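Lilline Gripper Build: Frequently Asked Questions

These are the questions that keep arriving by email about the hand-held gripper pair we build at the Premton shared workshop. If yours is missing, write to Karim Zerouali at the address on the contact page.

What is the Lilline?

A pair of hand-held grippers, one for each hand. You squeeze, the fingers close, and the tool records where it was and how wide it was open. We use the recordings to teach a two-arm bench robot simple jobs, mostly sorting and handing over parts.

Do I need a robot to build one?

No. The grippers work without an arm attached, and several people have built the pair and never gone further. You will need a computer to store the recordings.

What does a pair cost?

Our last pair came to $361 in parts, with filament and without shipping. The one before it was $278, but we already had the cameras. Prices are in US dollars and were added up in December.

Can I print the body on a small printer?

Yes, if the bed is at least 25 cm on the long side. Print the shell with the handle facing up. The finger carriers go on their sides, or they split along the layers when you press in the pins. Light gray filament hides sanding marks better than black.

How does the software know where each gripper is?

It combines the camera's view with the motion sensor in the handle. When both grippers are in use, it also needs to know where one is relative to the other, and drift between the two shows up quickly in handover jobs.
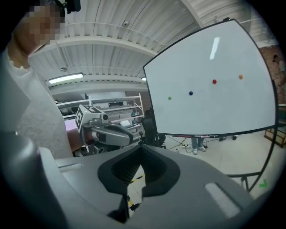 Marker size has to match the number in the settings file. Measure the black square with calipers after printing, because most home printers scale the page a little. The cube on top of the gripper carries a square black-and-white pattern on more than one face, so the other gripper still has something to read when you turn your wrist. Each face needs its own ID. If you print the same ID twice, the position will jump from one side to the other and the log will fill with pose errors.

What should I use for the finger pads?

Ribbed rubber sheet, glued with contact cement. Smooth rubber works on cardboard and wood but slips on bottles. We tried printed flexible pads from the Bilitz files – they are fine for light parts and wear out fast.

How long do the pads last?

We replace ours at 2,000 squeezes. The counter is in the log header. If the ribs look flat before that, replace them anyway.

My recordings stutter. What is wrong?

Usually the memory card or the cable. Try a shorter cable first. If the stutter only appears with both grippers running, plug them into separate ports.

Is the Belhaj trigger still supported?

The old trigger fits the current handle, but you have to file down the rear tab. New builds should use the standard one. The drawings for both are in the parts folder.

Can I come and try a pair?

Yes, the Premton workshop is open to visitors from 6 p.m. Send a note first so that someone has the batteries charged.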